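The prepaid card from Dekker, and what I read about its owners

June 2019

Last week a newspaper story about my card company made me lose one evening of sleep. I want to write down what I found, because several readers here use the same card and they have written to me.

The company is called Dekker. It gives prepaid cards to freelancers who are paid from abroad. I am a translator, and since February my two main clients have paid me only in this way. The article said that investigators are looking at a smaller firm, Grerkico, which bought a big number of these cards through a middleman. Some of the cards were later used to pay for hotel rooms and plane tickets by people traveling with false passports. According to the paper, Grerkico ordered 2,814 cards and 1,415 of them were never registered to a real person.

I must be careful here. Dekker is not accused of anything. The article says "sources close to the inquiry" many times and it gives only one name, Jahangir Fakir, who was director of Grerkico until it closed. He told the reporter that he sold the firm before the cards were ordered. Maybe it is true. I have no way to check it, and I think the reporter did not have one also.

What bothered me more was the second half. There the writer leaves the cards and begins to tell us where the founders of Dekker were born, in which army they served, and who came to their weddings. I read this part three times and could not find one sentence which connects it to the crime. But in the comments under the article, people were already sure of everything.

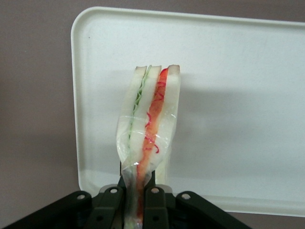

Sandwich in plastic wrap, white bread with something green.

My friend Sanaa Filali worked for 5 years in the compliance office of a bank, so I called her. She explained to me that a prepaid card passes through many hands. One company prints it, another one holds the money, and a third one puts its name on the front. In my case the money is held by a bank called Hekness. I found this name on the back of my card, in very small letters. She said the question to ask is who had the duty to check the buyers, and the article does not ask it.

I wrote to Dekker support with this question. They answered the next morning that they "cooperate fully with all authorities" and that my balance is safe. It was a polite letter and it did not answer me.

For now I keep the card, but I leave only $100 on it and move the rest to my normal account when a payment comes. If you have received a better answer from them, please write to me and I will add it to this post.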